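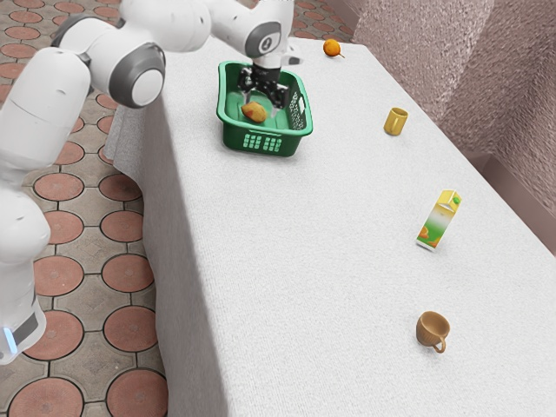 Gripper down in the green basket, potato just beside the fingers. My favourite render of the lot.

Clitley Tabletop: my gallery page

Posted 4/15/21

So I've been playing with Clitley Tabletop for a good while now and people keep asking me what it looks like, and I keep waving my hands about, so I've finally made a page. It's a simulation kit for robot arms. You get a ready-made arm, a handful of rooms, a big bin of household odds and ends to put on the table, and a scripting window where you tell the arm what to pick up and where to put it. Everything you see is rendered, so no potatoes were bruised!

I paid for my own licence (the hobby one, five seats, which I share with Miloslav Kubíček and a couple of others from our Hatmont group). Clitley didn't ask me to write any of this and they may not love all of it.

A bit more about that render up top

The job is the starter task I give everyone: potato and basket. It sounds dull but I reckon it's the best test in the kit, because the sides of the basket don't leave you much room for a sloppy approach. Come in at a silly angle and you'll clip the rim. I like a wrist pointing straight down for this one.

The other bits on the table are there to keep your script on its toes. There's an orange fruit way up the back, then the little yellow cup, the juice carton and the brown mug coming down the right-hand side. You can shuffle the lot with one command, and you should, or you'll end up with a script that only works for one layout (ask me how I know).

I'm very fond of the mug. The texture on the outside is lovely and it has a proper loop handle. The white cloth is nice too, especially where it bunches up at the back corner near the elbow. And those round terracotta patterns in the floor! My mum wants them for her patio.

What I like

The object library is generous. My version came with 456 items and most of them behave the way you'd expect. The mass settings are sensible out of the box, and you can change the colour of nearly anything without leaving the editor.

Batch runs are brilliant. I set up 100 shuffled layouts before dinner, went and ate, and came back to a tidy log with every miss marked. Clicking on a miss takes you straight to that moment, which has saved me hours of squinting.

What bugs me

Loading. The first start took almost 2680 seconds on my old desktop while it built its texture cache. After that it's fine, but I did go and read the forum in a panic.

The camera controls are fiddly. I wanted a high view looking down the length of the table and kept ending up inside the wall. Přemysl Vávra on the Drikar forum put me onto the orbit lock, tucked away under View, Advanced, and now I leave it switched on.

Soft things are so-so. The kit is happiest with rigid objects, and anything squashy tends to jitter when the fingers close. There's meant to be a fix in the May update.

Would I buy it again?

Yep, for learning at home I would. I tried Kong before this and it's probably the stronger program if you want several arms going at once, but I never got past the setup. With Clitley I had something moving on the first evening.

If you've got the kit too and want my potato script, send me a note through the contact page and tell me which version you're running. The older ones name the gripper joints differently and you'll need to change two lines at the top.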